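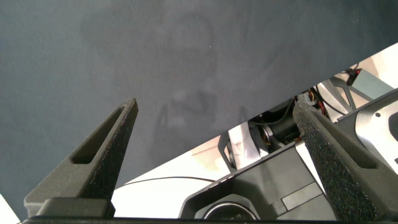 Fingertip wear on a two-arm bench build

vpaulik
Second arm is on the bench, same fingers as the first. Feseck driver board, 42 mm of jaw travel. After 146 cycles on folded cloth the left finger starts to skid at the tip. Current limit unchanged. Has anyone here coated theirs?

likberg_shed
Don't coat. Print the pads in something softer and raise the limit a little. Coatings peel at the slot edge first.

tkwan
Disagree. Softer pads fold under on thin fabric and you lose the tip geometry. I'd check backlash before touching the surface. Mine had 2 degrees at the horn and it looked exactly like slip.

likberg_shed
Backlash doesn't show up on one finger only.

tkwan
It does if each finger has its own gear. Vendula, which linkage is this?

vpaulik
Separate gears, the Jisus layout. Measured just now with the power off – left has play, right has almost none.

tkwan
Then shim the left gear and rerun the same count.

likberg_shed
Fine, but I'd still change the pads. Mine have been on since February.

vpaulik
Shim first. Pads stay as they are until I have a second run to compare.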